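Diệp Phí
13/07/2020

Thread on the old-age allowance in Dadau and Ccori, and what happened to the lists when payment moved from the post office to phones. I worked on the evaluation. The full report is long and most of it is tables, so I'm putting the main points where more people will read them.

The allowance is small. It goes to anyone aged 65 or over who has no other pension. No contributions needed, no means test. In the two districts together 3000 people were on the books when we began.

Until April the money was handed over in cash at post office counters on a fixed day each month. You brought your card, you signed or gave a thumbprint, you were paid. It was slow but people knew how it worked.

In April the counters closed and payment switched to mobile money through Melska. The switch had been planned for next year. It was done in under a month.

To make it work, every name on the register needed a phone number tied to it. The register is kept in a system called Pelance, which was built for the child grant and later stretched to cover older people. It had a field for a phone number. Nobody had ever been required to fill it in.

So the district offices had to collect the numbers. Dadau used village heads. Ccori used the health workers who were already going house to house. This difference turned out to matter more than anything else we looked at.
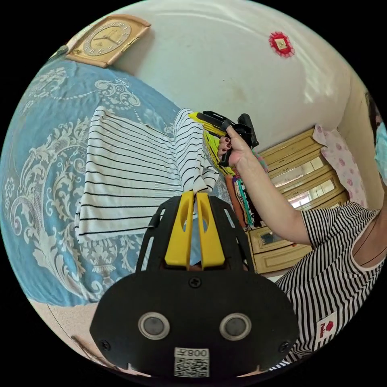 After the first mobile payment, 497 people on the register had received nothing. They hadn't been refused. Their payment had been sent and had bounced, or had never been sent.

We sorted the missed payments by cause. The largest group was a name mismatch. The name on the SIM registration has to agree with the name on the register, and for older people it often doesn't. Women registered under a married name with one office and a birth name with another were the most common case.

The next group had no phone in the household and had given a neighbour's or a nephew's number. Some of these went through and some did not. Melska allows one allowance per number. If a neighbour was lending the same phone to three older people, the first was paid and the other two were blocked as duplicates.

Then there were plain typing errors. A wrong digit. These are the easiest to put right and in some villages they took the longest, as the correction form has to be signed by the person who made the original entry.

The smallest group was people recorded as dead who were not dead. There were very few of them, but each one had to get a life certificate from an office that was shut.

On the complaints line. It is free to call, it is open on weekdays, and it is in the national language only. It took 102 calls about missed payments in the period we looked at. Compare that with the number who weren't paid.

We asked people who had not been paid why they had not rung. The usual answer was that they did not know the payment was late. They thought the counter closing meant the allowance had stopped for everyone, and they were waiting for it to come back. A few had been told by someone at the district office that this was the case.

This is a point I would like people designing these schemes to take in. A low number of complaints was reported upwards as a sign that the switch had gone well. I have seen the slide.

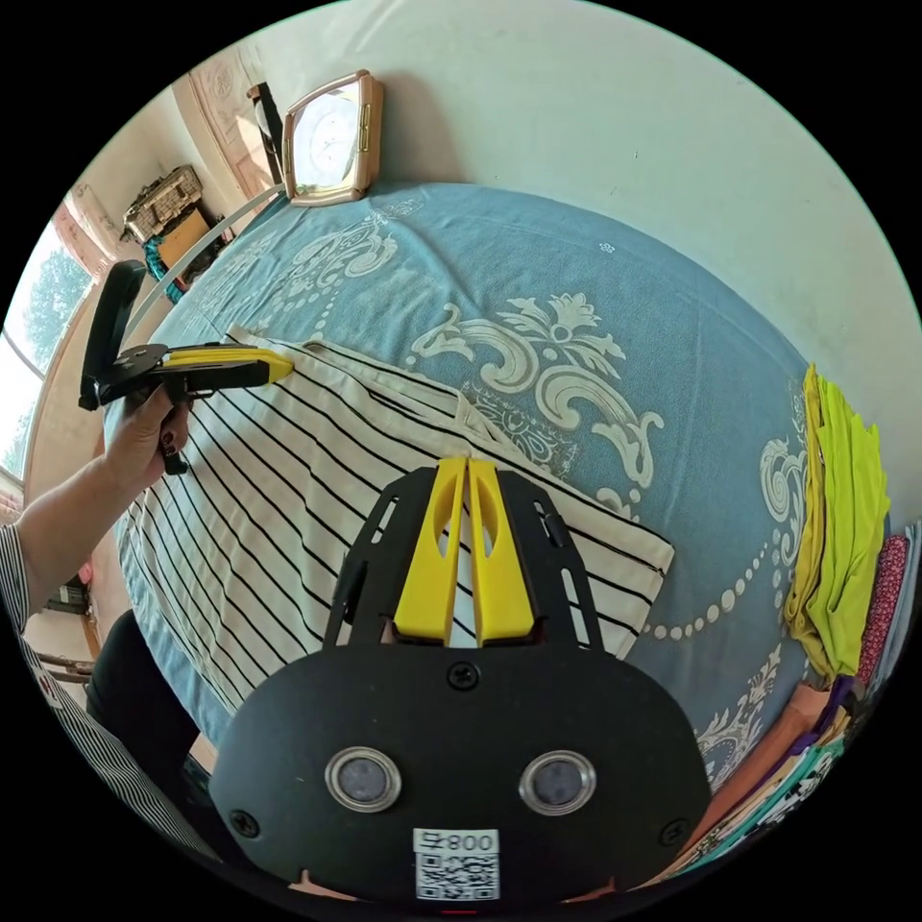 Diệp Phí

Carrying on. Dadau and Ccori, and why they came out so differently.

Village heads in Dadau collected numbers at a meeting point. Those who could walk there gave their details, and a relative could give details for someone who couldn't. The list was written on paper and typed in at the district office by staff who had never met the people on it.

Health workers in Ccori went to the door. They had the register with them, printed out, and they were asked to look at the SIM card slip as well as write down the number. If the names did not agree they made a note on the spot. Most mismatches in Ccori were caught before the first payment was sent.

It cost more. Ccori paid the health workers a day rate and Dadau paid the village heads nothing. The Dadau office has since spent a good deal of staff time on corrections, which does not appear in anyone's budget line. We tried to put a price on it and could not get the timesheets.

People in Ccori also knew who to ask. When a payment did not arrive they spoke to the same health worker who had come to the house. None of those conversations went through the complaints line, so in the official figures they don't exist. Several health workers kept their own notebooks of them. The notebooks are better than the official figures.

A word on fees. The allowance is paid in full, and Melska takes its charge from the ministry. But cashing out at an agent has a fee, and that one falls on the person. Small agents in the hills also run out of cash by midday on payment day. Some people were asked to take part of the money in goods from the agent's shop. This is against the rules, and the agents we spoke to knew it was against the rules.

Many older people did not cash out themselves. A son or daughter-in-law went with the phone and the PIN. In most homes nobody had a complaint about this. In some the older person could not tell us how much the allowance was. We have no earlier survey to compare with, so I can't say whether that is worse than under the post office.

I'm not arguing for going back to the counter. The queue was hard on people with bad knees and hips, and anyone who missed the day waited until the next month. Several people told us they were glad to be done with it.

What we recommended:

Let more than one allowance go to the same number, with a named person recorded against each payment.

Accept a card number as proof when the two names don't agree, and sort out the spelling later.

Have a bounced payment raise its own case in Pelance, so that it does not depend on a phone call from someone aged 80.

Pay the people who collect the details, and put it in the budget for the switch.

Keep one counter open in each district for those who cannot use a phone. One is not enough — but it is what the budget allowed us to ask for.

Back pay is still being argued over. The rule says missed payments can be claimed for up to three months. It does not say whether the three months run from the payment date or from the date the person was told. The ministry has asked for legal advice. For some people in Dadau the difference is one whole payment.

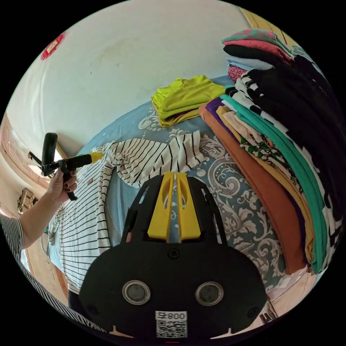
Anselmo Mosquera

Did you find the one-allowance-per-number rule written down anywhere? We were told it was a legal limit, then that it was a Melska setting, then that the ministry had requested it. We have couples sharing a phone who take turns each month.

Diệp Phí

It is a setting. It was in the April contract as a fraud control, at the ministry's request, and either side can ask for it to be changed. There is no law behind it that we could find. The couples problem is in our report too, in the section on shared phones. In Dadau the second person in the couple was usually the wife.

If you have cases where the payments alternate, please write down the months. The back pay rule as it stands treats a blocked duplicate as a payment that was never due, and that needs to be challenged with dates.

Last post. The tables by village will go up once the names of the smallest villages have been taken out, as some have only one or two people on the allowance. The questionnaire is ready now and can be reused by anyone who wants it. It is in two languages and the question about PINs needs rewording.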